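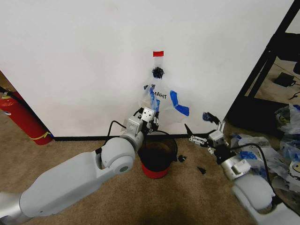
Fig. 1. Clear plastic bag hung on a wall with red tape, with strips of blue tape on it.

Plastic Bag Use and Reuse Among Students at Bresgate

13/11/2023
By Giang Hồ

Introduction

My report looks at how students in the Bresgate residence halls get, keep and throw away thin plastic bags. I picked the topic after the town store on Cruickshank Street began charging for bags in June. I wanted to know if the charge changed what people did, or if they just paid it.

Method

I used two sources. The first was a paper survey left in the laundry rooms of both halls. I got 319 completed forms back. The second was a bag diary. I asked 10 students to write down every plastic bag they brought into their room over one term, where it came from, and what happened to it. Two of them stopped before the end, but I kept their pages up to the last entry.

I sorted the bags into four groups: store bags, produce bags, packaging bags (the clear kind that bedding and clothes come in) and trash liners. Zipper bags were left out. My adviser thought they should be a separate study.

Results

The diaries listed 1,473 bags in total. Produce bags were the biggest group, which I did not expect. Most came from the Komex market near the bus station, where vegetables are sold loose and the bags are free on a roll. Store bags came second.

Store bags were reused the most, nearly always as trash liners. Packaging bags were kept the longest. Students wrote that they used them for shoes, wet towels and winter clothes. Produce bags were mostly thrown out the same day because they tear easily and are hard to open again once knotted.

In the survey, most students said they carry their own bag "sometimes." Few said "always." Several wrote in the margin that they own cloth bags but forget them. The drop-off bin at Plavarmont Hall was known to fewer than half of the people who answered.

Problems with the study

The diary group was small and I knew most of them. Writing things down may have made them more careful. The survey did not ask where people shop, and it should have. I also wrote question six badly, so I left it out.

Next steps

I would like to repeat the diary with a larger group, 100 if the department can pay for printing. I would also ask Komex if it would try paper bags for one month.

Comments (3)

mlk_22: You should include the dining hall takeout bags. Those are most of what I throw away.

Rosa: What was question six?

Giang Hồ: It asked about cost and weight in the same question, so the answers made no sense. Takeout bags went under store bags, I will add a note.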